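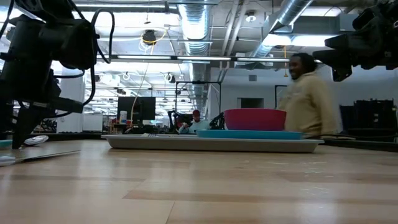

4. Setting up a competition

4.1 Before you start

This section covers creating a league or knockout competition in Vuno, adding clubs, and generating the match calendar. You need an account with the Organizer role. Accounts with the Club role can view a competition but can't create one.

Have the following to hand:

- The final list of clubs, with the spelling each club uses on its registration form
- The venues and the hours each one is available
- The start and end dates of the season
- The rules for ranking clubs level on points

Competitions created in version 2017 or earlier open in read-only mode. To edit one, convert it first (see 9.3, Converting old seasons).

4.2 Creating the competition

1. Sign in and select Competitions from the left menu.
2. Select New. The Competition Details page opens.
3. Enter a name. The name appears on match sheets and on the public table, and can't be longer than 60 characters.
4. Choose a format: League, Knockout, or League with Playoff.
5. Enter the season dates. The end date must include any playoff rounds.
6. Under Points, enter the values for a win, a draw and a loss. The default values are 3, 1 and 0.
7. Select Save as Draft.

Note: The format is locked when the first match is published. To change it after that, delete the competition and create it again.

4.3 Adding clubs

1. Open the draft and select the Clubs tab.
2. Select Add Club and type the first letters of the name. Clubs already in the Vuno directory are listed as you type.
3. Select the club. If it isn't listed, select Create New and fill in the short form.
4. Repeat for each club.
5. Select Check List. Duplicates and clubs without a contact are marked in red.

Clubs can also be imported from a text file. Each line holds the club name, home venue and contact e-mail, separated by semicolons:

Nulell Rovers;Peixoto Park;ghada.najjar
Dedwood Athletic;Dedwood Sports Ground;uwe.haberkorn

If the contact is already registered, use the Vuno user name in place of the e-mail, as in the lines above. The import stops at the first line with an error and reports the line number. Lines before it are kept. A single file can hold up to 400 lines.

Caution: Importing a file with the Replace option removes all clubs now in the draft, including their venue settings. This can't be undone.

4.4 Venues and kickoff times

1. Select the Venues tab.
2. For each venue, enter the number of fields and the earliest and latest kickoff.
3. Enter the minimum gap between kickoffs on the same field. The gap must cover the match, halftime and warm-up.
4. Mark closed dates. For venues shut over the winter break, select the whole month of December in one step by clicking the month name.
5. Enter the spectator limit, if there is one. Venues with a limit above 2000 require a safety contact before any match can be published there.

Two clubs can share a home venue. Select Shared Ground in both club records, or the generator will treat the venue as two separate places.

4.5 Generating the match calendar

1. Select the Calendar tab, then Generate.
2. Choose single or double round. In a double round, each pair of clubs meets twice, once at each home venue.
3. Set the maximum number of home matches in a row. The recommended value is 2.
4. Select Run. Generation can take several minutes for large leagues. Don't close the browser window.
5. Review the Conflicts list. Each entry shows the match, the venue and the rule that was broken.
6. Resolve a conflict by dragging the match to a free slot, or select Allow to accept it.
7. When the list is empty, select Publish.

Publishing sends a message to every club contact. Later changes to a date, venue or kickoff send a second message to the two clubs concerned and to the assigned referee.

Note: Running the generator again discards all manual moves. To keep a match where it is, lock it with the padlock icon first.

4.6 Ranking rules

The default order for clubs level on points is goal difference, goals scored, then results between the clubs. To change the order, open Rules and drag the entries up or down. Changes made during the season apply to the whole table, including matches already played.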